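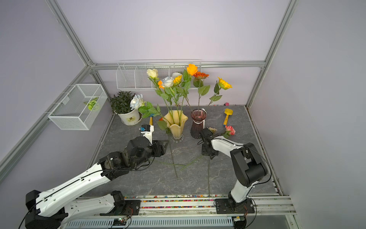 To: flekgate-workshop list
Date: July 25, 2021
Subject: Re: [flekgate] two-arm bench, flowers job, where are we

Quick one, on my phone, sorry for the typing.

Both arms back on the rail as of last night. Left one is fine. Right one still sags when the elbow is well out – not loads, but you see it at the gripper. I've put 6 mm spacers under the base plate and that cured the wobble, not the sag. So it's the joint or it's the numbers I've given the joint. Will swap the motor over with the spare from the Atus box before I touch any settings again.

> Has anyone checked the cable on the left wrist camera since the
> rebuild? It was dropping out every few minutes when I had a go and
> I lost a whole evening to it. Also are we still doing flowers?
> I thought the plan was cups and pegs until the grippers were
> sorted. Stems seem a horrible thing to start with. And who has
> the Mathur supply, I need it back before August if poss.

Cable: yes, was the plug. Pushed in at an angle and half the pins not touching. Reseated it, put a tie further back on the arm so it can't tug. Ran 452 moves after that with no dropouts. If it goes again please write down what the arm was doing at the time, "it stopped" is no help to me.

Flowers: yes still flowers. Cups are too easy, we did cups. Stems are thin and they bend and they cross over each other, so you find out fast if the grip is rubbish. Ours is middling. Of 131 tries at picking one stem off the table, left arm only, it got 705 – no, sorry, wrong column, 705 is the log number. Will post the propper count when I've been through it.

What goes wrong is mostly the same thing. It comes down on the stem fine, closes, then the stem rolls out sideways on the lift. Want to try a strip of bike inner tube on the fingers. If anyone has an old one don't bin it.

Vases: please dont fill them. Not even a bit. The boards are right down at the front by the arm bases and there's no cover on either yet.

Mathur supply: on the shelf by the door, labelled, take it. We're on the Skivalley one now, runs warm but it holds up with both arms going.

Still to do
– spare motor into right elbow
– rubber on fingers, left first
– covers for the two boards, anything, a cut up lunchbox would do
– somebody other than me to read the start-up notes and tell me where thay make no sense

I'm in most evenings after tea. If the door's shut just knock, I can't hear the bell with the arms running.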